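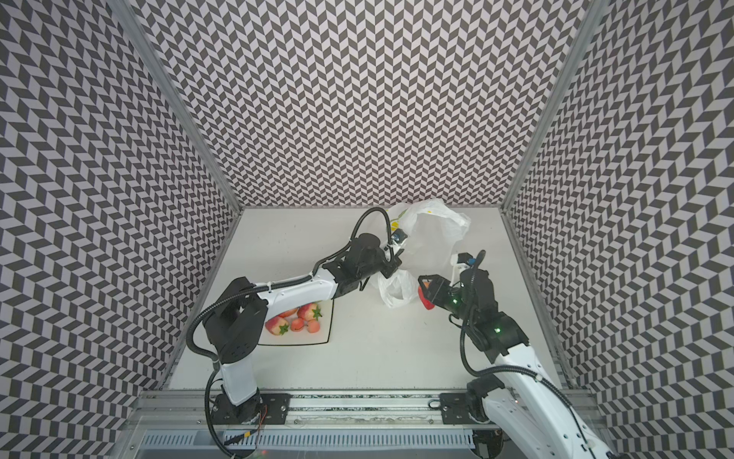

Skilto, kit de dois braços. Review rápida porque tenho mais que fazer

29 de março de 2021

Quatro semanas com o kit. Comprado à Brikham, 1157 euros já com portes, versão de mesa com dois braços, calha à frente e câmaras de pulso. Nota: 9 em 10 no hardware, bem menos na documentação.

Montagem: uma tarde. Parafusos certos, sacos etiquetados, zero peças a sobrar. O manual é que... tradução fraca, dois esquemas trocados. A página 4 manda ligar a alimentação antes de fixar as bases. Não façam isso. Fixar primeiro, ligar depois.

Software instala bem em Linux. Em Windows desisti. Calibração dos dois braços demora mais de 2 horas na primeira vez, depois é só carregar o ficheiro.

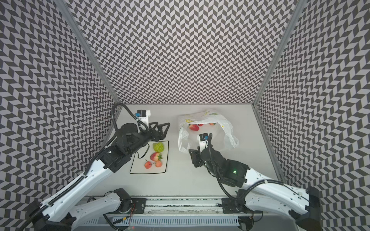

Tarefa de teste: arrumar fruta, prato e saco. O prato é fácil, o saco é que dá cabo da paciência. Plástico mole, amarrotado, muda de forma a cada toque e o planeador perde-se. Com três peças vermelhas lá dentro e a garra mesmo à frente do saco, qualquer encosto conta. Baixei a velocidade para metade e melhorou muito. Os cabos corrugados fazem um arco grande por cima do pulso e convem contar com isso nas trajectórias, o simulador não os modela. Ah, e um cabo fino do braço esquerdo chega a pousar no canto do prato. Abraçadeira, resolvido.

Câmaras de pulso: boas. Foco fixo, imagem limpa de perto, um bocado de atraso por USB. Para teleoperação chega. Para coisas rápidas, não sei, não testei.

Garras: abrem bem, fecham certinhas. Sem sensor de força, e faz falta. Pedi preço à Kindberg por umas com sensor, ainda à espera de resposta.

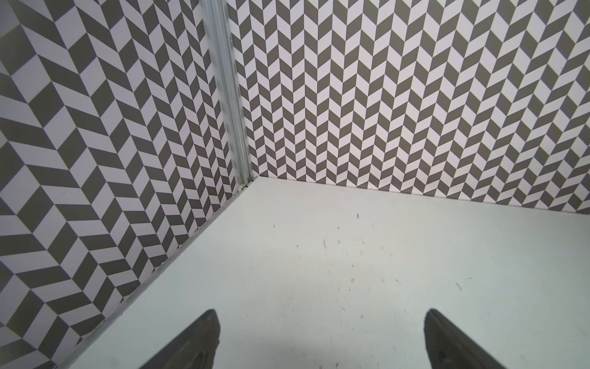 Salamatu Laryea: tenho o mesmo kit desde novembro e a folga no pulso apareceu-me ao fim de umas semanas. Reaperta os parafusos do último eixo e volta a calibrar. O suporte mandou-me peças sem discutir, mas demoraram.

Obrigado, vou ver isso hoje. Por enquanto sem folga que se note. Se aparecer actualizo aqui.

Prós: rigidez, preço, peças à venda em separado. Contras: manual, Windows, garra sem sensor. Comprava outra vez, sim.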